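La pince à main, troisième version : enfin des doigts qui se referment droit !

Ceux qui suivent le blog depuis septembre savent que je me suis lancé dans la fabrication d'une paire de pinces à main, pour enregistrer des gestes et les apprendre ensuite à mon petit bras robotisé. Le projet s'appelle Jikstead (ne cherchez pas, c'est le nom du premier dossier créé sur mon disque), et il a mangé à peu près tous mes mercredis soir. Mais ça y est, la version 3 tourne, et je suis content comme un gamin.

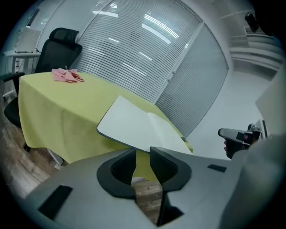

La grosse nouveauté, ce sont les doigts. Sur la version 2, je les avais dessinés droits, tout bêtement, et dès qu'on voulait attraper quelque chose de fin, seules les pointes touchaient. Tout le reste bâillait. J'ai donc repris le dessin avec une courbure, imprimé une première série en noir, limé, râlé, réimprimé. La cinquième paire était la bonne ! Les deux doigts se font face avec un jeu vraiment propre, et quand on serre, ils arrivent ensemble au milieu. Avant, le gauche avait toujours un petit temps d'avance et poussait l'objet sur le côté, ce qui donnait des enregistrements complètement inutilisables.

Pour la coque, je suis resté sur le gris. J'avais acheté une bobine Stistix pour la version 1 et il m'en restait assez pour deux corps complets. C'est un filament un peu cassant au démarrage, il faut ralentir la première couche et surtout ne pas toucher au plateau avant qu'il ait refroidi. Chez moi, ça passe très bien à 60 degrés de plateau. Le corps entier demande une nuit d'impression, alors je lance ça avant d'aller dormir et je me lève à six heures pour voir si tout s'est décollé – c'est arrivé deux fois, je n'en parlerai pas davantage.

Côté exercices, j'ai commencé par le papier et le tissu. Je sais, tout le monde commence par empiler des cubes, mais les cubes, c'est rigide, ça pardonne tout. Une page de carnet, c'est une autre histoire : il faut arriver presque à plat, pincer une seule feuille, la lever sans la plier, puis l'accompagner. Avec les doigts droits, j'attrapais trois pages d'un coup ou rien du tout. Avec les courbes, sur 89 essais enregistrés, j'en ai gardé 69 que je trouve assez propres pour l'apprentissage. Pour un montage fait entre un atelier partagé et un coin de cuisine, je signe tout de suite !

Le tissu, c'est encore plus amusant. Un chiffon n'a jamais deux fois la même forme, il se tasse, il fait des pointes là où on ne les attend pas, et la main humaine se débrouille sans y penser. C'est en le faisant à la pince qu'on se rend compte du nombre de petites corrections que l'on fait du poignet. J'ai passé une soirée entière à plier, froisser, replier. Le plus dur reste de prendre un coin sans entraîner la nappe avec. Pour l'instant je triche un peu en arrivant de côté.

Travailler à deux pinces demande aussi de l'entraînement. On a tendance à tout faire avec la main forte et à laisser l'autre en l'air, comme une raquette qu'on ne sait pas où poser. Ma méthode : décider avant de commencer laquelle tient et laquelle bouge, et ne pas changer d'avis en route.

Ce qui coince encore, c'est la gâchette. Le ressort vient d'un lot Dreltelo et il est trop dur, au bout d'une demi-heure j'ai le pouce en compote. J'ai commandé plus souple chez Contreras, avec des vis un peu plus longues au passage, parce que celles du carter mordent à peine sur deux filets. Je voudrais aussi alléger l'ensemble : 759 grammes par pince, ça ne paraît rien sur la balance, mais à bout de bras, en fin de soirée, ça se sent très bien dans l'épaule. Je pense évider l'intérieur de la coque et garder les nervures seulement autour de l'axe.

Les fichiers arrivent dès que j'aurai nettoyé l'assemblage, pour l'instant la moitié des pièces s'appelle encore « doigt_final_bis ». Et si quelqu'un a déjà collé du silicone sur des doigts courbes sans que ça se décolle au bout d'une semaine, les commentaires sont ouverts, je prends toutes les recettes !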